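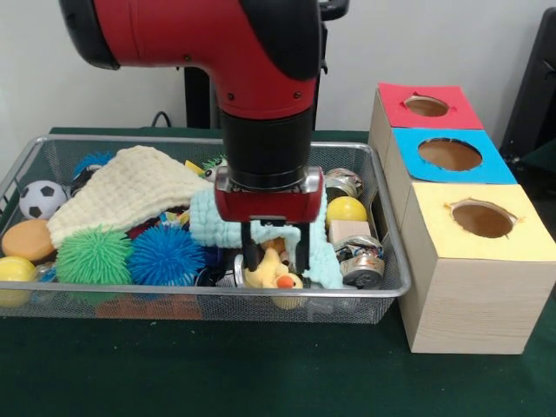

Hagedorn Automation Supply / Workcell Standards Group

Skemura Clutter Sorting Station
Bench-top kit for mixed-object picking, with the Plelerley practice sheets

Product family: Skemura
Supplied by: Hagedorn
Page revised: 17/12/2025

Overview

The Skemura station is a bench-top arrangement for work in which a robot arm with a two-finger gripper picks mixed, overlapping objects out of an open container. It consists of a wire mesh basket, wooden boxes with colored paper tops, a green table covering, an object set, and a printed copy of the Plelerley practice sheets. The arm, controller and gripper are not part of the kit.

The kit is intended for labs and integration shops that need the same physical layout in more than one place. A pick rate measured over a tidy row of blocks cannot be compared with one measured over a pile of cloth, cans and soft toys. The Plelerley sheets fix the layout, the loading of the basket, the rules for people near the arm and the wording of the run record.

The sheets are house practice. They do not replace the safety standards that apply where the robot is installed, and buying the kit does not make a cell compliant with any of them. A risk assessment of the complete cell, including the gripper and the objects, is the responsibility of the user.

Layout

The basket goes directly under the working area of the arm. The boxes stand to the right of the basket in a staggered row, red at the rear, blue in the middle, pale yellow at the front. The order of the colors is fixed. Software that refers to a box must refer to it by color and never by position number, as position numbers have been read from both ends of the row in the past.

The front box may touch the basket. If it does, it must touch at the start of every run in the series. A gap that comes and goes changes the clearance for the wrist on the right side of the basket and has been a cause of unexplained protective stops.

Background surfaces should be plain and matte. A white wall is acceptable. Loose items behind the table are to be removed or fixed down before the camera background is recorded. Cables at the rear of the table must be routed outside the swept volume of the arm and clipped at both ends of the run. A cable that lies on the table within reach of the gripper is a stop condition under Sheet 2.

Object set

The set is divided into classes by the way an object behaves in a grip.

Class A, rigid or nearly rigid: small wooden blocks, smooth balls.
Class B, compliant: rubber duck, plush items, foam and sponge pieces.
Class C, filament surface: spiky rubber balls with long soft tendrils.
Class D, deformable metal: crushed drink cans.
Class E, textile: knitted cloths with a waffle texture, cream and light blue.

Class D objects need inspection before each session. Run a gloved finger along the folds and rim. Discard any can with a split wall or a raised edge. Cans must be empty, rinsed and dry before they are crushed. Do not flatten a can fully, as a flat can slides under the textile layer and leaves the gripper with nothing to close on.

Class C objects shed filaments with use. Check the finger pads and the floor of the basket for loose strands at each changeover. Replace a ball when bare patches can be felt.

Class E objects are the main source of unplanned contact and have a sheet of their own (Sheet 4).

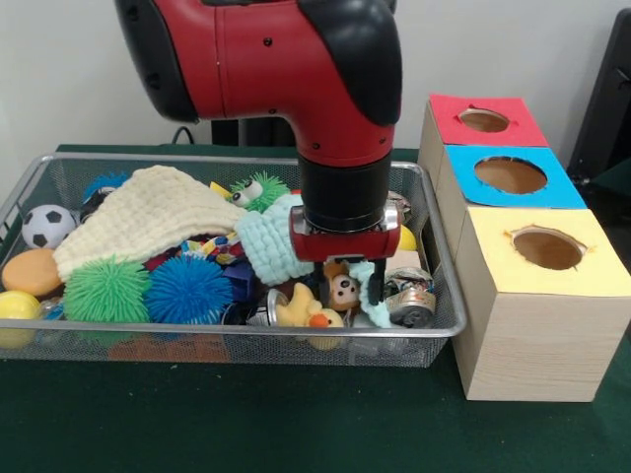
The textile class is harder to write rules for than the others. A cloth has no fixed outline, it may cover objects of any other class, and a grip on one corner can move half the pile. Sheet 4 treats any contact between the fingers and a cloth as a textile event, whether or not the cloth was the intended target. The following apply:

1. Vertical speed is limited to the reduced setting until the fingers are clear of the basket rim and the cloth hangs free.

2. If a cloth is wrapped over the fingers when the grip opens, the arm holds position. Shaking the wrist to free it is not permitted.

3. A cloth is removed by hand only after the arm is in a safe state confirmed at the controller. A paused program does not count as a safe state.

4. A cloth that bridges the basket and a box is treated as an incomplete place. The run is marked and continued from the last complete object.

5. Pulled threads and loops are trimmed before the cloth goes back in the set. A loop that a finger tip can enter is grounds for replacement.

Loading the basket

Loading is done with the arm parked and drive power off. Rigid and compliant objects go in first, then cans, then filament balls, then cloths. The pile may rise above the rim but no object may rest on the rim wire. Do not arrange objects for appearance. Pour or drop them from low height and leave them where they settle, then lay the cloths across.

Objects placed at the front wall show through the mesh. This can give a side camera a detection that the gripper cannot use from above. If the side view is used for planning, note this in the run record.

Working near the arm

The operator stands outside the marked floor line during automatic motion. The emergency stop must be within reach from that position without leaning over the table. Chairs and spare equipment are kept outside the reach of the arm. An item near the edge of the table is measured with the arm fully extended, with the gripper fitted and holding the longest object in the set.

Hand guiding is permitted only in the mode provided for it by the robot maker. One person guides and the same person holds the enabling device. Hands stay above the gripper housing at all times. The basket creates a pinch point between the fingers and the mesh, and a second one between the wrist and the box tops. Both must appear in the risk assessment.

Grip force is set to the lowest value that lifts the heaviest Class A object. The same value is used for all classes within a series. Where a higher force is needed for a test, the series is closed and a new one opened.

Box tops

Tops are paper over a wooden box. The openings differ: the blue top has a larger, oval hole, the red and pale yellow tops have round ones. The paper is a wear part by design, as a torn edge gives a record of contact that a stiff top would not. Slight tearing around an opening is acceptable for practice runs. For recorded series, replace the top when a tear changes the shape of the opening enough to let an object through that would not have passed before. Fit only tops of the original color.

Run record

Each run is entered on the Estix log form, on paper or in the file version supplied. The form asks for:

Layout check done, with initials
Cable check done, with initials
Loading order followed, yes or no
Grip force setting
Number of attempted picks
Textile events
Protective stops, with the last commanded motion
Hand entries into the basket, with the reason
State of box tops at end of run

A run with a hand entry remains valid if the entry is logged. A run with an unlogged entry is removed from the series. Attempts are counted from the moment the fingers pass below the rim, including attempts that close on nothing.

Ordering

Skemura station, complete: order code SK-114
Replacement paper tops, mixed colors: pack of 15
Replacement cloths, cream and light blue: pack of 2
Filament balls, green and blue: pack of 4
Plelerley practice sheets, printed: included with station, also sold separately
Estix log forms: included with station, file version on request

Cans are not supplied as spares. Users prepare their own according to the instructions under Object set.

Orders that include the table covering are cut to size. State the length and width of the table top and whether the covering is to be glued or clamped. Glued coverings cannot be returned.

The next revision of the practice sheets is planned for June. Registered users receive changed pages only, with a replacement index. Remove superseded pages from the binder at the cell on the day the new ones are filed.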